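Giving up the second cup

26 May 2022

So I finally did it. After years of saying I would, I cut down to one coffee a day, and I've kept it up since November!

A little background for anyone new. I used to drink coffee the way other people check their phones. One when I got up, one on the train to Emitdale, one at my desk, another after lunch (that was the good one), and then something sad out of the machine at 4 pm because I was sleepy. My friend Shalini Solanki made me add up what I was spending at the station kiosk and it came to $90 a month. On coffee I mostly drank standing up!

The first 14 days were rough. I had a headache that sat right behind my eyes, and I was snappy with everybody, including poor Harsh at work, who only wanted to know where the stapler was. Sorry, Harsh. I went to bed at nine most nights and woke up at five feeling like I'd been packed in cotton.

Then one morning the headache was gone and I felt pretty normal. I sleep a lot better now. I also taste the one cup I do have, so I've gotten picky about it. I buy the medium roast from Ahuja, the little shop next to the dry cleaner, and I grind it by hand, which takes forever and wakes up the dog. 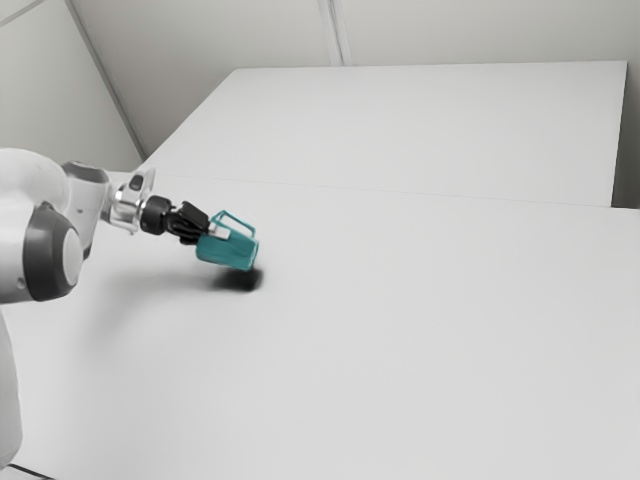
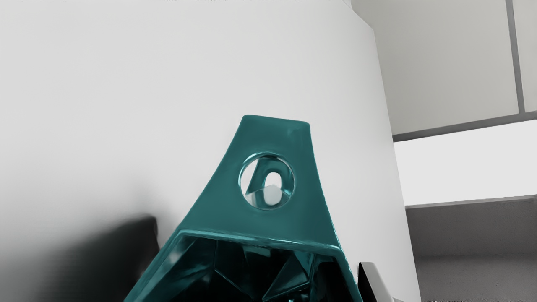 A teal mug in the first one, and more teal in the second. My favorite color!

The afternoons are still the hard part. I've tried a bunch of things to fill that after-lunch slot. Mint tea is fine. Roasted barley tea, which Shufen Hou brought me a big bag of, is really nice and smells like toast. Chicory I could not get along with at all, and I gave the rest of the jar to my sister. Hot water with lemon is what everyone suggests, and I'm sure it's lovely if you're the kind of person who likes hot water with lemon.

A few of you asked about decaf. I do keep some in the house for when people come over in the evening, and once in a while I'll have it with dessert. It makes me want the real thing, though, so I try not to make it a habit.

Next I'd like to do something about sugar, but my mother-in-law is visiting soon and she bakes, so that can wait until she's gone home. If you've got a good afternoon drink that isn't lemon water, leave it in the comments. I'll try pretty much anything once, except chicory.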